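Miltosholm Evening College
Words and Meaning, Unit 2
Handout: What do we call the things around us?

Welcome back, everyone, and thank you for the lively discussion last time. Several of you stayed behind afterward to go on arguing about whether a stool is a chair, and I went home very happy. We'll pick up more or less where we left off, so please have your notes from Unit 1 handy, and bring a pencil, as there is some drawing to do at the end.

Our topic is naming. When we learn a language as small children we pick up words for hundreds of household things, and we do it so easily that we come away believing the things arrived in the world already sorted, with the words attached. But if you try to write a definition for any of those words, one that lets in everything you'd call by that name and keeps out everything you wouldn't, you'll find yourself crossing out a good deal. I have been trying with "table" for years and I'm still not satisfied with it.

1. Parts and wholes

Let's begin with the words for parts, which get much less attention than they deserve. English has a fine stock of them: top, bottom, side, edge, rim, lip, corner, back, front. Notice that many are borrowed from the body. A lip belongs to a face, and then to a jug, and then to any long edge that sticks out a little. A table has legs, a clock has hands and a face, a bottle has a neck. We no longer hear these as comparisons at all, and linguists sometimes call them dead metaphors (a gloomy name for such useful words, I've always thought).

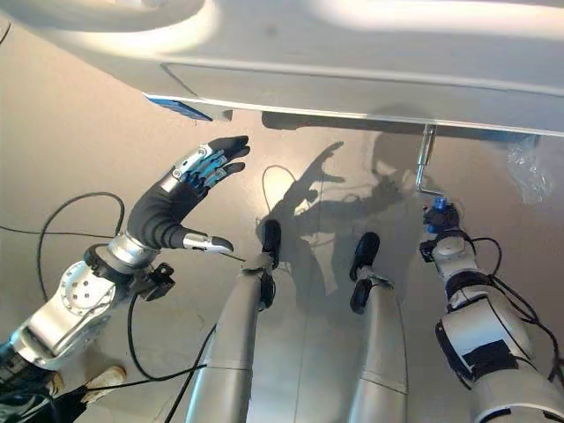 Fig. 1. White surface from underneath, with a blue label on the front rim.

"Underside" is a favorite of mine. We have it for tables, shelves, leaves, boats and cars, yet few of us would talk about the underside of a spoon, even though a spoon certainly has one. Most people say "the back of the spoon." Try "the back of the leaf" and "the underside of the leaf" and ask yourself whether they mean quite the same thing to you. In the evening class we split almost down the middle on that one.

2. Fuzzy edges

Now for the containers. Cup, mug, bowl, glass, beaker, tumbler: we use these every day without trouble, and still there's no sharp line between any two of them. Is it the handle that makes a cup? Then what do we do with paper cups, or the little handleless cups for green tea? Is it the shape? Widen a cup slowly in your mind and at some point it becomes a bowl, but I'd be surprised if you could tell me exactly when.

What is inside matters too. In our classroom survey, 67 people were shown one drawing of a wide, deep vessel. When they were told it held coffee, most called it a cup. When they were told it held mashed potatoes, a good number changed their minds and called it a bowl, and 22 of them wrote a little note in the margin to complain about the question. I kept every one of those notes, as they are a lesson in themselves.

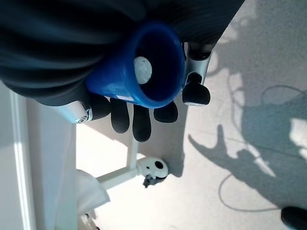

Fig. 2. Blue cup with a round white object inside.

So a word like "cup" has a comfortable middle, where we all agree, and a wide border country where we hesitate. The technical term is a prototype category. The middle member is the prototype, and other things belong more or less strongly depending on how close they come to it. A robin sits near the middle of "bird" for most American speakers, and a penguin stands a good way off, poor thing, although it is every bit as much a bird.

3. Shape words that travel

Cone, tube, ball, block, ring. We learn these from toys long before geometry class, and we go on using the nursery version all our lives.

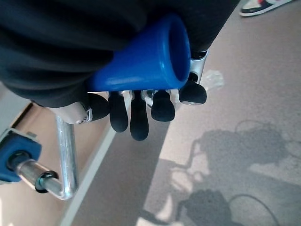

The mathematician's cone comes to a point, but the paper cone you get with shaved ice is often squashed, and a traffic cone usually has its tip missing altogether. Everyday speech is generous about such matters. If you keep a word diary for this course, in the Ovico notebook or any other, please set aside a page for shape words and write down where you heard each one. Eleven entries would be lovely, but don't pad it out.

The Cuvia word list, which is on the shelf in the Wei reading room, has a good section on shape words in recipes. Look up "knob" and then "pat," both for butter.

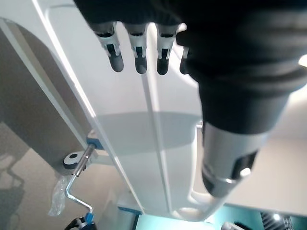

Does a fuzzy category mean that a word has no real meaning?
Most of us would say it doesn't. A word can be perfectly useful with soft edges, in the same way that "evening" is useful though we can't name the minute when it starts.

For next time

Draw a row of five containers that change gradually from a plain cup to a plain bowl. Show your row to two people at home, separately, and ask each of them to name all five. Write down exactly what they say, including the grumbling. Then read Chapter 2 as far as the section on furniture words, and leave the exercises for class.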